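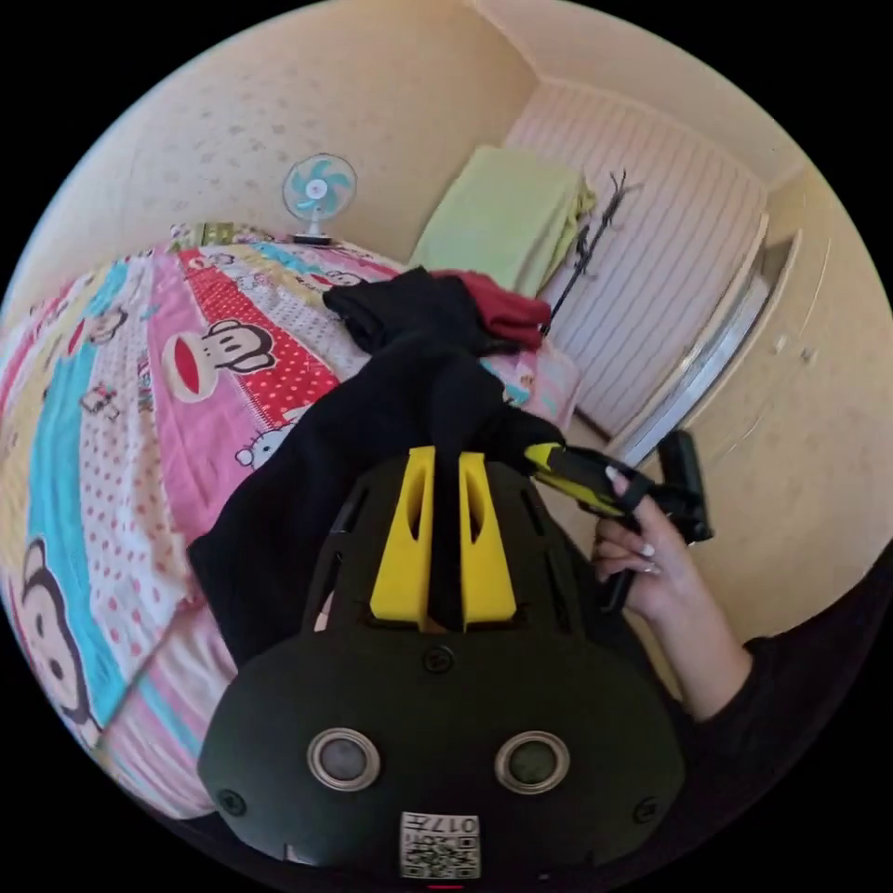 Última modificación de la página: 19 de septiembre de 2021

Foro > Formación y certificaciones > Cursos online
Tema: ¿Merece la pena el paquete de Truson con descuento?

mareta_sys
Buenas. Llevo un mes recibiendo correos de Truson con la "oferta irrepetible" del paquete de redes: curso, laboratorio y simulador de examen por 488 euros en lugar de 739. Quiero presentarme en noviembre y voy justa de tiempo. ¿Alguien lo ha comprado? Me da mala espina que el contador de la página vuelva a empezar cada vez que borro las cookies.

tuercas7
Ese contador lleva así desde que yo lo conozco. El precio de verdad son 488, lo otro está para que tachen algo. No he visto a nadie pagar la tarifa completa.

pingüino_cojo
Yo lo compré el año pasado. El temario es correcto, sin más. El simulador repite preguntas a partir del tercer intento y acabas aprobando de memoria. Luego llegas al examen y te preguntan otra cosa. Aprobé, pero estudié sobre todo con la documentación oficial.

Grunatero_fan
Pues yo con Grunatero estoy contento. Pagas por mes y te das de baja cuando quieras. Los laboratorios van en el navegador y no hay que instalar nada.

tuercas7
¿Contento con Grunatero, llamándote Grunatero_fan? Perdona que desconfíe. ¿Cobras por referido?

Grunatero_fan
El nick me lo puse cuando me registré para preguntar por ellos, no hay más misterio. No he puesto ningún enlace. Si queréis lo cambio.

mareta_sys
Haya paz. Lo de la baja mensual me interesa. ¿Es inmediata o hay que escribirles?

Grunatero_fan
Se hace desde el perfil. Te queda acceso hasta que acaba el mes pagado.

nodo_perdido
A mí no me fue tan fácil. Le di a cancelar, me saltaron dos pantallas ofreciéndome rebaja, cerré la segunda pensando que ya estaba y me cobraron otro mes. Reclamé y me lo devolvieron a los 14 días. Guardad el correo de confirmación, y si no llega es que no estáis de baja.

pingüino_cojo
Volviendo a Truson: mirad la letra pequeña de la "garantía de aprobado". Solo te devuelven el dinero si has completado todo el curso, has sacado la nota mínima en el simulador y suspendes dos veces. El segundo examen lo pagas tú.

mareta_sys
Eso no lo había visto. En la portada pone "apruebas o te devolvemos el dinero" y ya.

khun_lab
Discrepo un poco con el tono general. Para alguien que empieza de cero y necesita que le ordenen la materia, un paquete así tiene sentido. Yo hice el de Khunthong, que es parecido, y sin un calendario marcado lo habría dejado a la segunda semana. Que el descuento sea teatro no convierte el curso en malo.

tuercas7
Tampoco lo convierte en bueno. Si me mienten con el precio, no veo por qué voy a creerme el porcentaje de aprobados que anuncian. ¿Quién lo mide? ¿Sobre cuántos alumnos?

khun_lab
Ahí te doy la razón. Esos porcentajes no me los creo de ninguna.

nodo_perdido
¿Y Zurnus? Solo venden tests, sin vídeos, pero explican por qué falla cada respuesta.

pingüino_cojo
Probé la demo. Las explicaciones están bien, aunque varias eran de la versión anterior del examen. Pregunta antes si lo han actualizado.

mareta_sys
Vale, de momento no compro nada. Les he escrito a los de Truson preguntando qué versión del examen cubre el simulador y me han contestado con un cupón. Sigo esperando la respuesta.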